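How Wood Gets Its Grain

A tree trunk grows outward. Just under the bark is a thin layer of living cells called the cambium. Each year it adds new wood to the outside of the trunk. Wood made in spring is usually pale, with large cells. Wood made in late summer is darker and denser. One pale band plus one dark band makes one growth ring.

A trunk with 146 rings grew for 146 years. Some trees live past 2000.

When a log is sawed into boards, the blade cuts across these layers. The lines left on the face of the board are the grain. Swirls can form where the trunk bent or where a branch began.
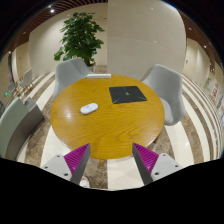
Why Grain Matters

Wood splits easily along the grain and is hard to break across it. Wood also takes in water from damp air and swells. It swells much more across the grain than along it.
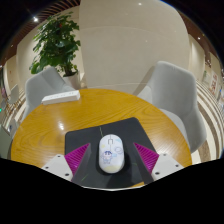 A wide tabletop therefore needs room to move. Screws set in slots let the top get wider in summer and narrower in winter without cracking.

Word to know: a knot is the base of a branch that the trunk grew around.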